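Why I Still Buy the Whole Album

By Ratree Thammasiri
June

214 shares | 14 comments

When the band Lellau put out their second record this spring, they released it one song at a time, one every two weeks. By the time the full album arrived, I had already heard most of it, in the wrong order, between other people's songs. I was a little sad about this, and I want to try to explain why.

I grew up in a house with few records. My uncle had a cassette by the singer Chareonsuk, and we played it until the tape became thin and the voice began to shake. I did not like every song. The third one on side A was slow and too long, and as a child I asked many times if we could skip it. My uncle said the machine would eat the tape. So I listened to it, perhaps 200 times, and today it is the song I sing when I wash the dishes.

I think a streaming service would never give me that song. I would have skipped it after ten seconds, and the service would have learned that I do not like slow songs.

Some of my friends who play music tell me I am too romantic. One of them is the drummer in Zaven, and for her the single is simply how a small band can live. If they disappear for 2 years to make an album, people forget their name. She showed me the numbers for their last single: 2,321 plays in the first month. For the album track they love the most, the last one, there were 14. I understand her. I would not tell a working musician how to pay rent.

But I do not agree that listeners have no part in this. We can choose to give a record forty minutes, one time, from beginning to end, before we decide. I did it last month with the new Plirkamen album, with my phone in the other room. The first half did not interest me so much. Then comes a short piece with only piano and some street noise, and after it the next song sounds huge. Alone, in a playlist, I am sure I would not notice either of them.
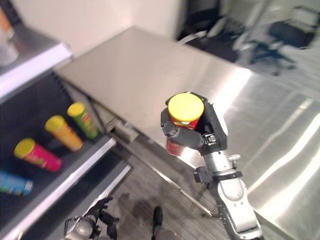 Red can, yellow lid.

Maybe in ten years I will change my opinion. Young listeners make their own order, and some of them do it with great care - my niece spends more time on one playlist than some bands spend on an album cover. I respect that. I only ask her, when she finds a song she loves, to listen also to the one that comes before it on the record. She has done it two times so far, and one of them she liked.

We use cookies to remember your settings. By continuing to read, you accept our cookie policy.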